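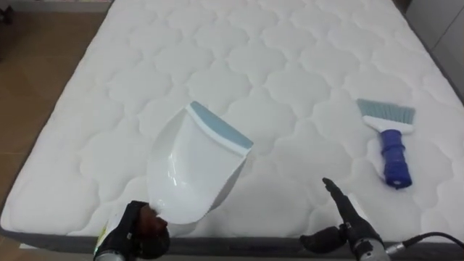

White dustpan with a light blue lip, over the quilted mattress.

README for the Mindeck bedroom notes

Hi, and welcome to the folder! This is the part of Mindeck that covers bedrooms: mattresses, bed bases, the floor next to the bed, and the small tools that get used on all of them. I started it in May with Hermine Kälin, who did the kitchen folder before this one and has much stricter opinions than I do about file names (you'll see her influence, sorry).

What's inside

There are 600 pictures in the main set and 100 more in a folder called "extras". Each picture has one short caption and a list of the household things in it. The captions are plain on purpose. If it's a dustpan, we wrote "dustpan", and if we could tell the color of the edge, we wrote that too. Kálmán Orbán went through my first batch and took out every "lovely" and "cozy", and he was right, even if it stung a little.

Words we settled on

mattress: the whole padded thing, including the rolled border along the side
quilting: any stitched pattern on top. The cloud-like scallops get "scalloped"; squares and diamonds have their own tags
base: whatever is under the mattress when you can only see a strip of it. I used to write "bed frame" everywhere and had to go back and fix it
lip: the rubber edge on the front of a dustpan
tile: hard square flooring with grout lines, any color

Bare white mattresses were the hardest thing to caption, by the way. The stitching only shows up where the light catches it, so I'd squint at one for ages and then find that Roswitha Bachmann had called it "puffy" in the draft and moved on. We kept "quilted" in the end. "Puffy" still turns up in the older notes, so search for both!

Things I know are wrong

The tag "floor" was split into "tile" and "wood" halfway through, and I haven't caught all the old ones. The tag "wall" sometimes means a wall and sometimes the side of a cabinet, when it's pale gray and there's only a corner of it to go on. If you can't tell, use "wall or cabinet". Same goes for table legs and chair legs at the edge of a room: "furniture" is fine.

The extras have no floor tags at all. That's on my list.

Adding your own

Please do! Keep pictures in batches of 5 with one caption file per batch, and stick to one line per caption. Say what the thing is, what color it is, and where it is compared with the bed. Leave out guesses about whether something is clean, new or comfy. I was terrible at this for the first few weeks.

Send new batches to me or to Hermine. If a word you need isn't in the list above, make a note at the bottom of your caption file and we'll add it at the next cleanup.

Edeltraud Pfister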